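FOR IMMEDIATE RELEASE
Sunday, March 10, 2024

Omlow Opens Hand-Guided Training Floor for Desk Tasks

Stellow, its new recording program, collects demonstrations from people holding the gripper themselves

Omlow today announced the opening of Stellow, a program that records people doing ordinary desk work with hand-held grippers and turns those recordings into training material for robot arms. The program runs on the mezzanine level of the company's office. It has produced 1,897 accepted demonstrations so far.

In Stellow, the person showing the task wears a harness and holds a gripper in each hand. Printed square markers on the grippers let the software work out where each one is during a recording. The task is done on an ordinary table with ordinary things on it, such as notebooks, a potted plant and a pen. There is no robot arm at the table while the task is being shown. The arm comes in later, when a model trained on the recordings is tested.

The first set of tasks covers picking up small items, passing them from one hand to the other, and putting them back in a set place. 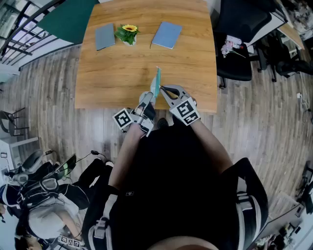

Wanpen Chareonsuk said the two-handed tasks were the ones she most wanted recorded well. People pass things between their hands without thinking, she said, and in her view the pause just before the second hand closes is where most trained arms go wrong. She asked demonstrators to work at their normal speed and to leave small corrections in.

Omlow had previously collected all of its demonstrations by remote control, with an operator steering an arm from a separate station. That method is still in use for heavier items and for tasks inside closed cabinets. For light work on a tabletop, the company found that operators got tired quickly and moved more slowly than they would with their own hands. New operators also needed 8 training sessions before their recordings could be used. Demonstrators in the Stellow program need two.

Each recording is reviewed before it is accepted. Reviewers reject a recording if a marker is hidden for too long, if the item is dropped and not picked up again, or if the start and end of the task are unclear. Rejected recordings are kept in a separate store and are not used for training.
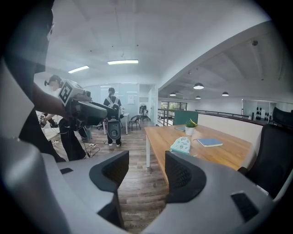 Accepted recordings are then grouped by task and by table layout. The layout is changed between groups so that a model does not learn that the notebook is always on the left or that the plant is always in the middle. Soft items, such as fabric pouches, are scheduled more often than hard ones. They fold and sag in different ways each time they are lifted, and a model needs to see more of them.

Olico, which supplies the grippers, has agreed to provide matching fingers for the robot arms used in testing. The hand-held and arm-mounted versions will close over the same distance and use the same pads. Omlow expects this to cut down the adjustment needed when a trained model is moved onto an arm.

Several customers have asked about the program ahead of the opening. The most common question is printed with its reply.
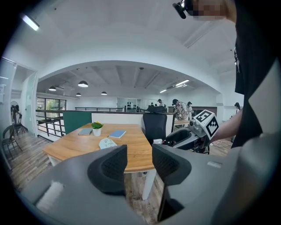
Does a demonstrator need to know how to program a robot?

Demonstrators need no programming background. They are taught how to put on the harness, how to hold the grippers so the markers stay in view, and how to start and stop a recording. The rest is handled by the recording software and the review staff.

A first group of 1,000 demonstrations will be made available to partner firms in June. Kaewkla will be the first partner to receive it and plans to use the recordings for sorting and packing small stationery orders. Terms for other partners will be set after that trial ends.
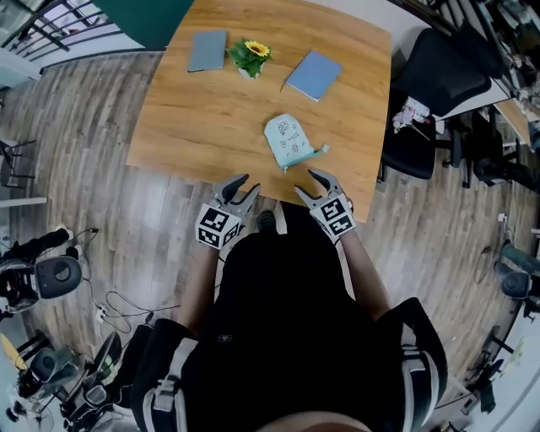

A demonstrator at the table with a hand-held gripper in each hand. Photo: Omlow

About Omlow
Omlow develops training methods and software for robot arms used in offices, stockrooms and light assembly. Stellow is operated by Omlow with equipment supplied by Olico.

Media contact
Wanpen Chareonsuk
Omlow Press Office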